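Textiles in the Home, unit 4: Fibers, Fabric and Laundering
Handout to go with the lecture. G. Laxdal. Revised 6/10/26
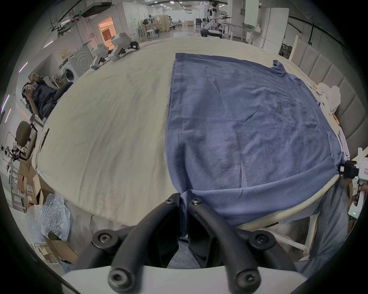

Carrying on from unit 3 (spinning). You should have your yarn notes with you. If you missed it, borrow from someone, I won't repeat the twist diagrams.

1. Fiber, yarn, fabric

Three different words, please stop mixing them up in the homework. Fiber = the hair-like stuff. Yarn = fibers held together, usually by twist. Fabric = yarns put together, or in the case of felt, fibers matted with no yarn at all.

"Cotton" is a fiber. "Satin" is a weave. "Fleece" is a finish (mostly) on a knit. So cotton satin is fine, polyester satin is fine, "is it cotton or satin" is not a question.

2. Main fiber groups

Plant: cotton, linen, hemp, jute. Cellulose. Take up water well, stronger wet than dry (cotton, linen). Crease easily. Stand hot washing. Burn fast, smell of burnt paper, soft gray ash.

Animal: wool, silk, mohair. Protein. Weaker wet. Hate alkali, so no ordinary heavy-duty powder and never chlorine bleach. Smell of burnt hair.

Regenerated: viscose, modal, lyocell. Start as wood pulp usually. Cellulose again but made in a factory. Plain viscose loses a lot of strength wet, so don't wring it.

Synthetic: polyester, nylon, acrylic, elastane. Hardly any water taken up, so quick drying. Soften with heat. Hold on to oily dirt and smells more than cotton does. Melt into a hard bead in the burn test.

Blends: read the label. A blend gets washed for its fussiest fiber. This was a whole question last August and half the group got it wrong.

3. Weave and knit

Plain weave: over one under one. Sheets, muslin, poplin.
Twill: diagonal line. Denim, chino. Tougher, hides dirt.
Satin: long floats, shiny side. Snags.
Pile: extra yarns standing up, cut (velvet) or looped (terry). Loops = more surface = more water held. Why a bath towel works and a tea towel is flat.

Weft knit: loops run across. T-shirts, sweaters. Ladders if cut.
Warp knit: loops run up and down. Doesnt ladder easily. Linings, swimwear, net curtains.

Fleece: knit first, then brushed on one or both sides to raise the ends. Traps air. Warm for its weight. Pills with rubbing, worse in a hot dryer.

4. Care labels

Order on the label: wash tub, triangle, square, iron, circle. Learn it in that order.

Number in the tub is the maximum in Celsius, not a suggestion. 40 covers most everyday colored loads. 60 for sheets and towels if the label allows. One bar under the tub = milder action, two bars = very mild. Hand in tub = hand wash. Cross through anything = don't.

Triangle: empty, any bleach. Two slanted lines, oxygen bleach only. Crossed, none.

Square with circle inside: tumble dry. One dot low, two dots normal. Square with one flat line in the middle: dry flat. Most wool.

Iron: dots again, more dots more heat. One dot for acrylic and nylon. Three for cotton and linen.

5. What does the cleaning

Four factors: chemistry, time, temperature, mechanical action. Lower one, raise another. Cool wash = longer wash, or better detergent. Overloading kills the mechanical part, clothes can't drop and rub.

Surfactants: one end likes water, one end likes grease. Lift the grease, keep it floating.
Enzymes: protease for blood, egg, grass. Amylase for starch. Lipase for fat. Protease goes for wool and silk too, see section 2.
Builders: soften the water. Hard water wastes detergent and leaves gray film on towels.
Fabric softener: coats the fiber. Nice feel, but towels take up less water. Skip it on towels and sportswear.

6. Sample set for the practical

Four swatches on each card. Zamia is the terry, Flumora the printed viscose, Gunnlaugsson the wool twill, Bolska the brushed polyester. Don't write on the swatches. Do the water drop test before the burn test, obviously, and tie hair back.

Write up: fiber guess, structure, drop test time, burn result, care symbols you would put on it. One line of reasoning per swatch is plenty. Worth 9 marks. Spelling of fiber names counts, seperate sheet for the sketch.

7. Reading before next time

Chapter on dyeing and color fastness, first half only. Bring one garment label from home, photo is OK. We start with why new dark cottons bleed and what to do about it.

Questions to Gunhild Laxdal after class or leave a note in the tray.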